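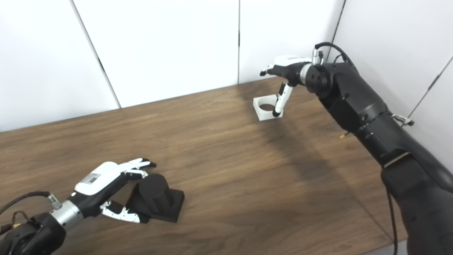 Cataloguer wanted for the Umasmont harbour photographs (part-time, 12 months)

Hello! I look after the picture collections at Umasmont, and I need another pair of hands. We've been given a big batch of aerial photographs of the coast between Itham and Bomdale — piers, slipways, fish cellars, the old Hakala breakwater before the sea had most of it — and hardly any of them have a proper caption. The post starts in August.

What you'd be doing

You'd work through 2000 prints and negatives, writing a short description for each and matching it to a place on the map. Some are easy (Itham lighthouse is hard to mistake). Others are a grey field and a bit of wall, and you could lose a whole morning to one, happily, if you're anything like me. You'd also scan the negatives and help me answer letters from people who want to see their gran's house from the air. 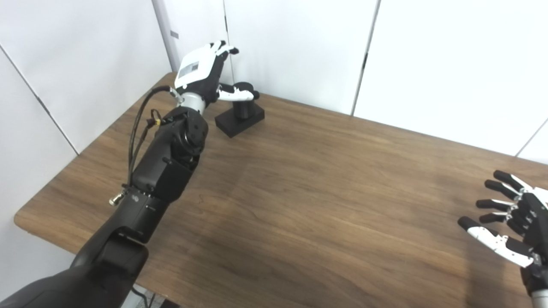
Who I'm looking for

I don't mind whether you've got an archives qualification. I do mind that you can write a clear sentence, read an old Ordnance Survey sheet and own up when you can't tell which way is north. Some knowledge of harbours or coastal buildings would be lovely, and so would patience with handwriting — the pencil notes on the Bomdale sleeves are dreadful.

Hours and practical bits

It's 3 days a week and you can pick which ones. The reading room opens at 10am but I'm usually in earlier. There's a bus from Itham and somewhere dry for bikes.

How to apply

Send me a CV and 100 words describing any old photograph you like, a family snap is fine. Please say if you need anything changed for the interview. If you'd like a nose round the store first, just ring the front desk and ask for Collections.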